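I caught Mounir Tazi on a call from Zevville in January 2022, and within a minute he was complaining about the word "success." He writes the test rules for simulated tabletop picking at Durrani, and people keep sending him scores he can't compare.

"Someone tells me their arm puts the block on the board," he said. "Great! Does touching the edge count? Does it have to let go?" He laughed, but he's been chewing on this for a while - his rulebook is up to 52 pages and he'd like it to be shorter. 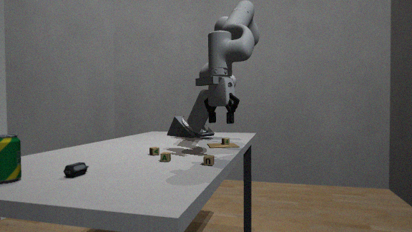 The first rule he brought up was writing down the pass condition before anybody presses start. The second was fixing the start positions and saving them, so a team in Elholm and a team in Urville get the very same table. "Clutter too," he told me. "If you take the extra stuff away for your final run, that's a different test, and you have to say so."

I asked how many runs he wants, and he didn't even pause. It's 120 per task, with every failure kept in the log. One group had run more than 700 and reported the best batch, and he made them redo the whole write-up (they were pretty nice about it, he says).

He's also picky about resets. An object that gets knocked over stays knocked over until the run ends, and the time limit keeps ticking. I told him that sounded harsh. "Maybe! But a person stepping in to fix things is help, and help goes in the report."
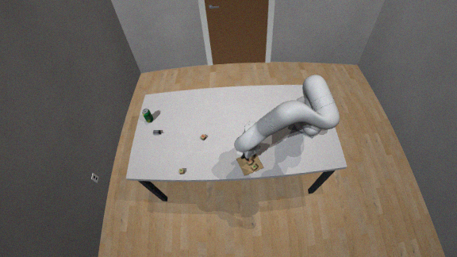 So does a good score in simulation mean the arm is ready for real work?

It means you've earned a try on hardware, at low speed, with a separate safety review. Mounir keeps those two sets of results in different tables and won't average them.

The next version of the rules is due in March, with 8 tasks, and he's still arguing with himself over whether a retry should count as half a point.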